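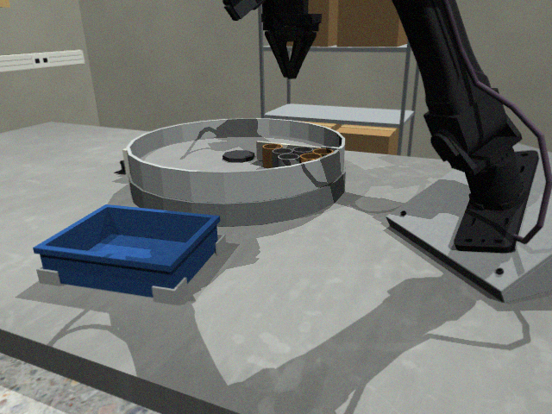 Bring back the household collection, and keep it simple

Brosden council stopped collecting small items from the kerb in September. Batteries, jars, card tubes and old kettles now have to go to the site at Nidow, which opens four mornings a week. The council says this saves money. I think it moves the cost on to people who can least afford to pay it.

I live four miles from Nidow and I have a car. A good many of my neighbours do not. The 88 bus stops at the end of the site road, and from there it is a long walk on a verge with no pavement. Anyone who has tried it with a bag of jam jars will not try it twice.

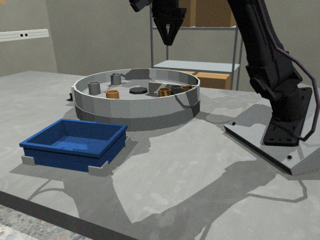
Round tray on a grey table, with the arm alongside.

The old service was not perfect. Lorries came late, and in windy weather half of Umali Road was covered in other people's newspaper. But it worked well enough that 1,026 households signed the petition to keep it. The reply was a leaflet telling us to plan our trips.
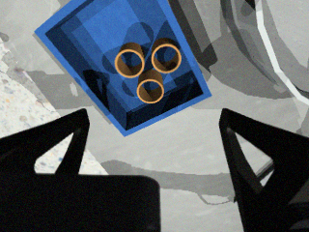 Sorting is the other half of the problem. The council's new guide runs to several pages and gives card, mixed card and coated card separate entries. Most homes need one container for the dry stuff and a short list stuck to the fridge. An open blue bin with three brown tubes standing in it is as much sorting as I would ask of anybody before breakfast. The rest can be done at the depot by people paid to do it.

Laltero, the next district along, went back to kerbside rounds after a year without them. Its lorries come every other week and take one mixed box from each house. The council there put the extra cost at 3,000 pounds a month, and I would happily see my share of that added to the bill here. 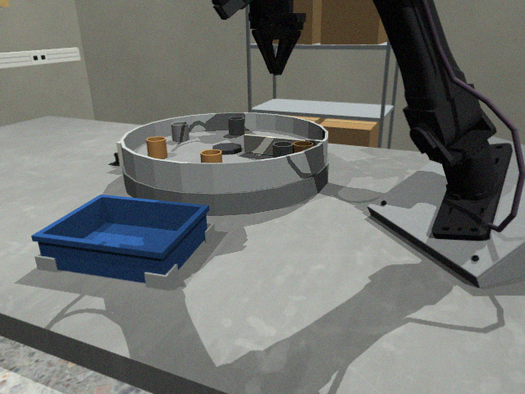 Would a fortnightly round be enough?
For most homes it would, provided the box is a decent size and the lorry comes on the day it is meant to.

I would start with the streets furthest from Nidow - the ones with no bus on a Sunday - and add the others by spring. The lorries are still parked behind the council offices.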